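Low end disappears on the car check – Rosix bus compressor?

Forum: Mixing and Mastering > Low Frequency Problems
Page 1 of 1

fluxgate_m
Posts: 327

I'm finishing a five-song EP for a local artist, all electronic, mostly sampled drums and a mono synth bass. On my monitors the kick and bass sit where I want them. In the car and on earbuds the bass drops out on every second or third kick. I have narrowed it down to the mix bus, because the stems play back fine when summed without it.

Chain on the bus is a Rosix compressor, then a Fluvitz tape stage, then a limiter for reference level only. Compressor is at a ratio of 2:1, attack at 40 ms, release on auto. Gain reduction peaks at 2 dB on the loudest chorus, so I would not expect it to be audible, let alone to remove a bass note.

Session is at 48 kHz. I have tried it with the tape stage bypassed and the problem is smaller but still present.

Has anyone measured the auto release on the Rosix with dense low end?

lowshelf_larry

Auto release on that unit has two time constants. With a steady kick it settles into the slow one and never recovers fully before the next hit. Set the release by hand, somewhere near a quarter note at the song tempo, and see if the dropouts follow the tempo. If they do, you have your answer.

Also engage the sidechain high-pass. There is no reason for a mix bus detector to react to the fundamental of the kick.

Jaramillo_E

I don't agree that this is a compressor problem. 2 dB of gain reduction does not delete a bass note. What you describe, a note vanishing on some hits and not others, is phase. The mono synth is free running, so each note starts at a different point in the cycle. When it lands against the kick sample it sums or it cancels, depending on where the oscillator happens to be.

Render the bass and kick to audio, zoom in on a good hit and a bad hit, and compare the polarity of the first two cycles. It takes five minutes.

lowshelf_larry

He already said the stems sum fine without the bus chain. If it were cancellation between kick and bass it would be there with the bus bypassed.

Jaramillo_E

He said they "play back fine". On his monitors, everything plays back fine, including the version with the fault. Did he take the bypassed version to the car? The first post doesn't say so.

fluxgate_m

I did not take the bypassed version to the car. I listened to it in the room. Fair point.

I'll print three versions tonight: full chain, compressor only, nothing. Same level on all three.
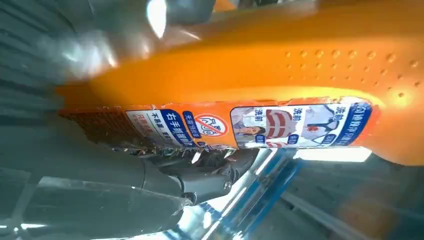

Posted by patchbay_nine at 9:40 PM

Match them by loudness and not by peak, otherwise the limited one will win on the earbuds regardless of what the bass is doing.

Second thing to check is the tape stage. Fluvitz models a head bump and the frequency of the bump moves with the tape speed setting. At the slow speed there is a dip directly above the bump, and if your bass line crosses that region, some notes come up and others go down. That would explain why bypassing it made the problem smaller. Run a sine sweep through it and look at the response before you change anything in the mix.

I had this on a techno record in January. Moving to the fast speed cured most of it, and the rest was the arrangement. The bass part had been written an octave too low for half the bars.

fluxgate_m

Sweep is done. There is a dip, and two notes of the verse riff fall into it. The chorus riff is clear of it, but the chorus has the dropouts as well.

lowshelf_larry

So two faults on top of each other. Tape in the verse, something else in the chorus.

michalik_user

Are you monitoring through the Michalík headphone correction by any chance? It installs itself on the master output in some hosts and applies to the export if you forget to turn it off. The low shelf in the default profile is steep. I shipped a master with it on once and had to recall it.

fluxgate_m

No correction software on this machine. Checked anyway, nothing on the output.

Jaramillo_E

And the car?

fluxgate_m

Back from the car. Results:

Full chain: dropouts in verse and chorus.
Compressor only: dropouts in chorus, verse mostly OK.
Nothing on the bus: dropouts in chorus, slightly less obvious.

So the chorus problem exists without the bus. I turned on oscillator retrigger in the synth and printed the chorus again. On earbuds it is now even from hit to hit. I have not driven it yet.

Jaramillo_E

Retrigger will do it. Then adjust the start phase by ear until the first cycle pushes the same way as the kick. You lose a bit of the movement between notes – if you miss it, layer a second oscillator an octave up and leave that one free.

lowshelf_larry

I'll give you the chorus. I still say the auto release was making it more obvious, and his own test shows that it was less obvious with the bus empty. I would change both.

patchbay_nine

Agreed on changing both. What tape speed did you end up with?

fluxgate_m

Fast speed, and I moved the tape stage off the bus and onto the drum group, so the bass doesn't go through it at all. Release is manual with the sidechain filter on.

One remaining question. The artist wants it delivered through Jesten and their upload page asks for a file with no limiter. Do I leave the compressor in?

patchbay_nine

Leave it in. It is part of the mix. Take off the limiter, leave a few dB of headroom, export at 24-bit and the session sample rate.

Jaramillo_E

Same. Send the limited version alongside as a reference, labeled clearly, so the mastering engineer knows what the artist has been listening to.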